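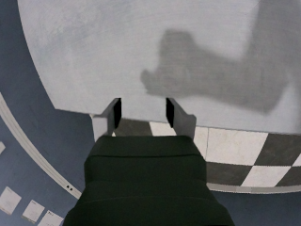
We use cookies to improve your visit. Accept | Manage settings

The four-day promise
By Awuor Okoth
29 August 2025
Print | E-mail this article | 20 comments

Every summer somebody tells me that the shorter working week has arrived. This August it was Jerkari, a payroll firm in Liltholm, which gave its 435 staff Fridays off and then sent out a press release to say how happy they all were.

I am sure some of them are. I would be happy too, for a month or so. What I wanted to know was who answers the phones on a Friday.

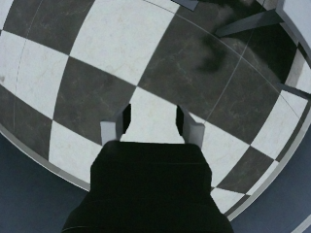 Kasun Majumder used to. He left Jerkari in the spring, during the trial, and says his team did the same calls in fewer days and ate lunch at their desks. "My hours went down on paper," he told me. "My wife never noticed."

The company's own survey found that most people felt rested. It was sent out by managers, with names attached. I asked for the questions and was given a leaflet. 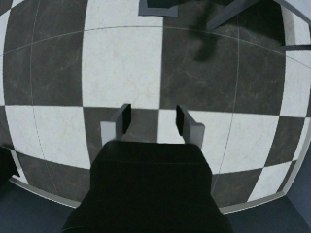

Who gets the Friday?

Senyo Bawa cleans offices in Skoltatstead, paid by the hour. When a client shuts for a day, she loses a shift. The campaign leaflets have little to say about her, though one of them does suggest "a conversation with suppliers".
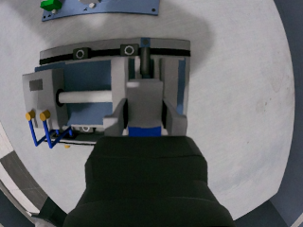 Wafula Urio, who runs the campaign locally, says cleaners will benefit in time. He has 3087 signatures and a good speaking voice. I asked him how much time. He said these things take a while to filter down, which I have heard before about other things.

Share 20 | Print | E-mail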